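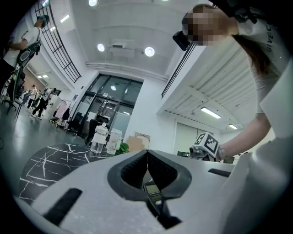
December 5, 2018

Long day on the Vumico grippers. We did the handover comparison we have been putting off since June. Same task each time, first with the old way of getting the hand position, from the gripper's own camera alone, then with the marker cube added to the tracking.

We got 204 demonstrations in total. I threw out 30 for lost tracking before looking at anything else, and nearly all of those were from the camera-only set. The bad stretches come when the gripper points up and sees mostly ceiling. The glossy floor is a problem too — the lamps show up in it and the tracker takes them for fixed points.

With the cube, the position error at the moment of closing came down to 3 millimeters. Without it we were at 7. I want to run the numbers again tomorrow before I send them to Carngate, as I changed the time offset between the two cameras halfway through and I'm not sure I applied it to the early files.

Training on the full set is going overnight on the Denimport machine. The policy from the smaller set closed too early on soft objects, and I don't expect more data alone to fix that.

My wrist is sore. The grip needs to be lighter or the sessions shorter. Wrote that down for the Govindasamy review as well. Forgot to back up the second card, will do it first thing.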